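Questions people ask before they book Hartley

I get the same handful of emails every year, so I've put my answers in one place. If yours isn't covered, just write to me. I'm a chatty sort and I do reply, usually after tea.

Where exactly is the cottage?

Hartley is the end one of a short terrace in Rernetier, up the lane behind the chapel. It's a proper village with a shop, a pub and a bus that comes when it feels like it. The sea is 5 miles off by road (a bit less if you walk over the top, but you'll want boots).

How many does it sleep?

Four in real beds. There's a double at the front and twins at the back, and the sofa downstairs folds out if you've got a teenager who can sleep on anything. I don't charge extra for the sofa but please tell me first so I can leave bedding out.

Can we bring the dog?

Yes please! Two dogs at most, £20 each for the whole stay, however long that is. Keep them off the beds, and give them a rinse under the outside tap if you've been on the beach. The garden is walled on three sides and there's a gate at the bottom which does shut, you just have to lift it a bit.

What time can we arrive?

From four in the afternoon, and out by ten on the day you leave. I know ten feels early. I do the cleaning myself and the stairs take me ages. If the cottage is standing empty the night before, ask me about coming sooner and I'll nearly always say yes. 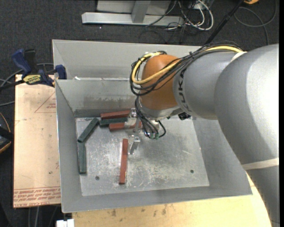
Is the parking any good?

There's one space beside the house and it's fine for an ordinary family car. A second car can go in the lay-by opposite the chapel, no charge. The lane is narrow with a nasty bend by the farm, so take it slowly and be ready to back up for the tractor. As for finding the space in the dark, look for the gatepost, which I've painted a bright yellow very like that thick cable looping round the orange joint. You really can't miss it in your headlights, and if you've reached the cattle grid you've gone too far.

Is there wifi? Will my phone work?

Wifi yes, and it's good enough for films. Phones are hit and miss. You'll get a signal upstairs at the back and on the bench outside, and not much in the kitchen.

How do I pay?

A deposit of a quarter when you book, and the rest 28 days before you arrive. You can pay by bank transfer or through Drorkora, the booking site I use. It's a little cheaper if you come to me direct as I don't have their fee to cover.

What if we have to cancel?

Tell me more than 28 days ahead and you'll get everything back except the deposit. After that I'll try to relet the week, and if I manage it I'll refund whatever I take. Do get travel insurance, I nag everyone about it.

Are you open in winter?

All but January, when I shut for painting and general fixing. November is lovely, with the stove lit and the paths to yourself. The first basket of logs is on me and the shop sells more.

Do you have anywhere bigger?

I don't, but Sérgio Frade has a converted barn called Hustetov on the other side of the village, with room for a big family party. I've sent plenty of people his way. Mention me and he'll probably put some eggs in the fridge for you.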